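The Last Loud Room in Wamdale

By the time I find the door to Moller, I have walked past it twice and been given directions by a man selling phone cases. There is no sign. There is a buzzer, and a sticker next to the buzzer asking you not to use it. 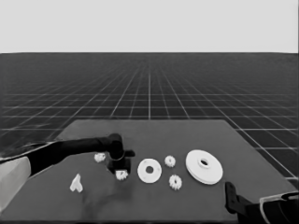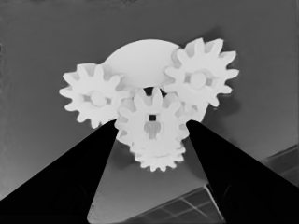

Nightlife Desk | Clubs, Parties & Late Trains

Moller holds 3000 people if you believe the license and rather fewer if you have ever tried to get to the bar. It used to be a cold store. The walls are thick enough that the neighbors have complained only about the smoking area, which they do in writing and often.

Tonight belongs to Bednarek, the party Lucyna Pawlak and Damian Kwiatkowski started above a tire shop with two turntables and a borrowed mixer that they still haven't given back. The policy then was house until somebody got bored, then electro, then whatever Damian had bought that week. The policy now is the same, with a cloakroom.

"People tell me we've gone professional," says Pawlak, eating soup from a mug in the office. "I have a lanyard. That's the extent of it."

She plays first, by choice. Most residents fight over the 2 a.m. slot, but Pawlak likes an empty floor and the odd couple standing at the edge of it with their coats on, deciding. Her opening hour is slow, dubby and slightly rude. At one point she lets a record run out completely and takes her time finding another. The couple take off their coats.

Kwiatkowski is a different animal. He arrives with four bags of records, uses maybe a third of one, and spends the rest of the night worrying about the others. His set goes up like a kite in bad weather: all over the place, then suddenly very high. Somewhere past one he drops a Cusov B-side that I've heard him describe as unplayable, and the whole left side of the room starts yelling. The right side joins in a minute later, once the bass gets there.

The guest is Liviu Ciobanu, who has come a long way to play for three hours and would have liked four. He wears a raincoat throughout. I ask him afterward about the raincoat and he tells me about the monitors, at length, and with some feeling. The monitors were too quiet. From where I stood they could have stripped paint.

What Bednarek does well is leave things alone. The lights are red or they are off. There's no screen behind the booth, no confetti, no man with a microphone wanting to know how we're all doing. Roy Tapley, on the door since the cold store days, turns people away so gently that some of them thank him and ask when they should come back.

"September," he tells one group, for reasons he won't share with me either.

The sound system has its own following. Zbigniew Malinowski built most of the cabinets himself and stands beside the left stack all night with his arms folded, like a father at a school play. Tell him it sounds good and he'll nod. Tell him it sounds loud and he'll explain the difference until you miss your train.

I missed my train. The lights came up at six, Pawlak went round with a trash bag, and Kwiatkowski was on his knees under the booth looking for a slipmat.

Bednarek returns to Moller on 1/8/26, a Thursday, with Pawlak and Kwiatkowski playing all night. Tickets on the door only. Don't use the buzzer.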